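3.2 Floor coverings and reported comfort

Of the 98 households in the Wakport survey, 28 had replaced carpet with wood or wood-look flooring in the main living room. Interviews were carried out in November, when most homes were being heated, and each lasted under an hour. Residents were asked how warm the room felt in the evening, where they usually sat, and whether they used a rug.

Answers on warmth varied more with the age of the building than with the floor itself. In the older blocks near Amaral, residents with bare boards often said their feet were cold by 9 p.m. - even when the thermostat reading was the same as in carpeted homes nearby. Marinho and Nepia report a similar gap between measured and felt temperature in their study of rental housing. In the newer blocks we found no clear difference between the two groups.

Furniture layout also matters. A large sectional sofa covers a good part of the floor in a small room, and people who sit with their legs up on a chaise have less contact with it. We recorded layout as one of four types, following Aubert's scheme, and coded the L-shaped type separately from the straight sofa with armchairs.
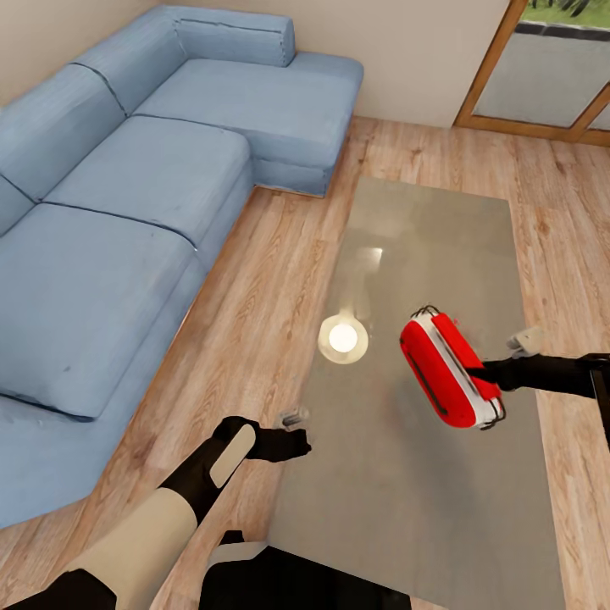
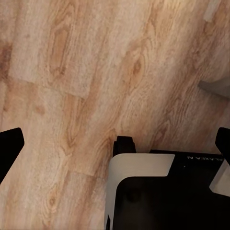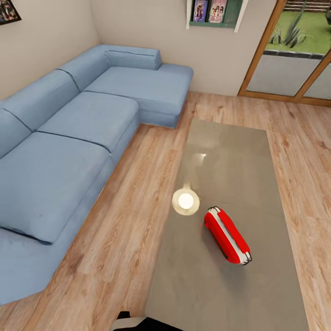
Figure 2. Living room with an L-shaped sofa and wood-look floor (computer renderings). The middle view shows the floor surface.

Households with the L-shaped layout were less likely to own a rug. Several said that a rug would not fit well with the sofa, or that it slid when the floor was swept. Those with straight sofas tended to put a rug under the table and leave it there all year.

Noise was raised less often than we expected. Residents on upper floors mentioned footsteps from neighbors, but few linked this to a change of flooring. Louro and Baptista, working from 1,992 complaint records in Useveck, found that impact noise was reported mainly at night. Our interview form did not ask about time of day, so we cannot compare the two sets of results directly.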